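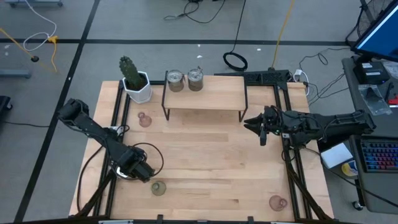 Häufige Fragen zum Informationsgesetz von Kudach

Stand: 12.01.2021

Was ist das Informationsgesetz?

Das Gesetz regelt, welche Unterlagen der Regierung von Kudach von den Bürgern gelesen werden dürfen. Es gilt für alle Ministerien und für die Bezirksverwaltungen in Ban und Detton. Für das Parlament gilt es nur bei Verträgen und Ausgaben, nicht bei den Beratungen der Fraktionen.

Wer darf einen Antrag stellen?

Jede Person, die in Kudach wohnt, auch ohne Staatsangehörigkeit. Vereine und Zeitungen dürfen es ebenfalls. Einen Grund muss man nicht angeben. Wenn das Amt trotzdem nach dem Grund fragt, darf man dieses Feld leer lassen.

Wie stelle ich den Antrag?

Schriftlich, per Post oder über das Portal Clerkumia. Am Schalter in Detton kann man den Antrag auch mündlich stellen, dann schreibt der Beamte ihn auf und Sie unterschreiben. Bitte lesen Sie den Text vorher durch – was unterschrieben ist, gilt als Ihr Wortlaut.

Sind die Protokolle der Kabinettssitzungen öffentlich?

Nein, die Protokolle selbst bleiben geschlossen. Öffentlich sind die Beschlüsse und die Tagesordnung, sobald die Sitzung beendet ist. Was ein Minister nachher auf der Pressekonferenz sagt, ist kein Beschluss und ersetzt ihn auch nicht. Wenn beides nicht übereinstimmt, gilt der schriftliche Beschluss.

Was ist mit Briefen von anderen Regierungen?

Diese Frage bekommen wir seit August sehr oft. Nach Artikel 34 darf das Außenministerium ein Schreiben zurückhalten, solange die Verhandlungen mit dem anderen Staat laufen. Es muss aber mitteilen, ob ein solches Schreiben existiert. Die Antwort »Davon ist uns nichts bekannt« ist nur zulässig, wenn das Amt im Register gesucht hat und dies auch bestätigt.
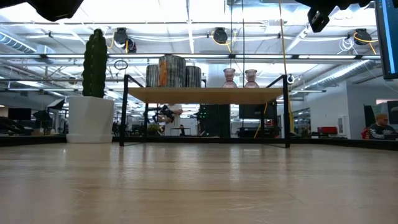
Eine Leserin aus Ban wandte zu diesem Punkt ein, dass die Bestätigung bei ihr gefehlt habe und sie erst nach dem zweiten Brief eine bekam. Man solle, so schrieb sie, schon im ersten Antrag ausdrücklich um den Auszug aus dem Register bitten. Wir halten diesen Rat für richtig und haben den Mustertext entsprechend geändert.

Wie lange dauert es?

Die Behörde hat drei Wochen Zeit. Bei großen Akten darf sie die Frist einmal um zwei Wochen verlängern, muss es aber vor dem Ablauf ankündigen. Schweigen gilt als Ablehnung, und gegen diese kann man Beschwerde einlegen.

Was kostet die Auskunft?

Der Antrag ist kostenlos. Kopien sind bis 100 Seiten frei, danach wird jede Seite nach der Gebührentabelle berechnet. Elektronische Kopien kosten nichts.

Mein Antrag wurde abgelehnt. Was jetzt?

Zuerst schreibt man an die Schiedsstelle in Detton. Legen Sie den Bescheid und den eigenen Antrag in Kopie bei, die Originale behalten Sie. Die Schiedsstelle kann die Akte selber einsehen, auch wenn sie geheim ist. Ihre Entscheidung bindet das Amt, es sei denn, das Amt geht vor Gericht.

Werden die Namen von Beamten geschwärzt?

Bei Ministern und Abteilungsleitern nicht, bei allen anderen Mitarbeitern ja. Ein Rücktrittsschreiben eines leitenden Beamten ist zugänglich, private und gesundheitliche Angaben darin jedoch nicht.

Darf ich die Unterlagen veröffentlichen?

Ja, mit Angabe der Behörde und des Aktenzeichens. Vorsicht bei Gutachten von privaten Firmen – hier kann ein Urheberrecht bestehen, und man fragt besser vorher bei der Firma an.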